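Sarnero shelf set: simulated episodes for a two-arm tabletop build
README, last edited 18/10/2024

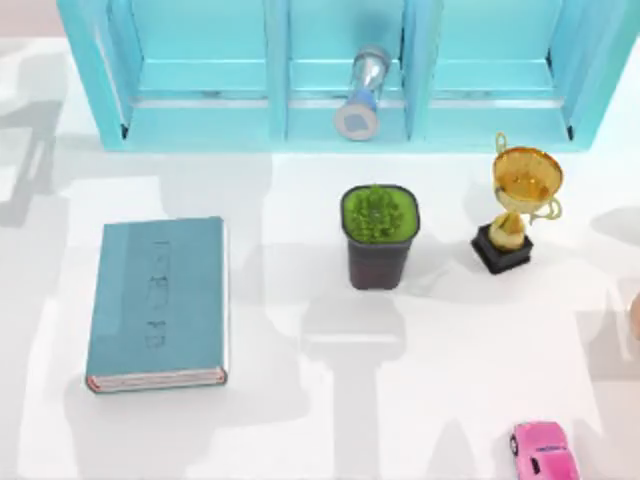

Abílio Aguiar asked after reading the first draft why anyone should train on rendered tables when the real bench is sitting right there in the workshop. Fair question. I don't have a good answer beyond the price of replacement servos, and I'd treat any claim that sim gets you most of the way as unproven until you've run it on your own arms.

Contents
537 episodes, in two folders: 250 in shelf_a, the rest in shelf_b. Objects include a book, a potted plant, a trophy, an hourglass and a toy car. Start poses vary. Colors hardly do, so expect trouble under your own lamps.

What was tried
Vira Stetsiuk trained a small policy on shelf_a in September and ran it on the home-built pair, 18 attempts. She logged 17 as "reached the object." Please read that wording closely. Reaching is easy. She didn't score grasps, and I wouldn't quote the number anywhere.

Known problems
- Friction values are guesses. The hourglass slides in ways I don't believe.
- Shadows are softer than anything our workshop light produces.
- The Clendum loader drops the last step of each episode. Patch is in tools/, lightly tested.
- Gripper width is in meters in shelf_a and millimeters in shelf_b. Convert before merging.

Not included
Real bench recordings, CAD for the arms, trained weights. Ask Vira about the weights.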